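How to Descale a Coffee Machine Without Starting a Feud

Descaling is the chore everyone agrees is important and somebody else's turn. Set aside 80 minutes, most of it spent waiting.

Empty the tank, take out the filter and pour in descaler mixed to the strength on the packet.

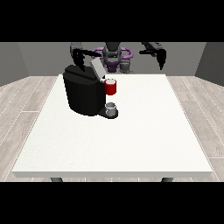
By Bakker

Run half the tank through, switch off and go do something useful – or sit down, I'm not checking. After 20 minutes, run the rest. Then rinse with 2 full tanks of fresh water. Skip the second and your next cup will taste of regret and lemons.

Repeat in May.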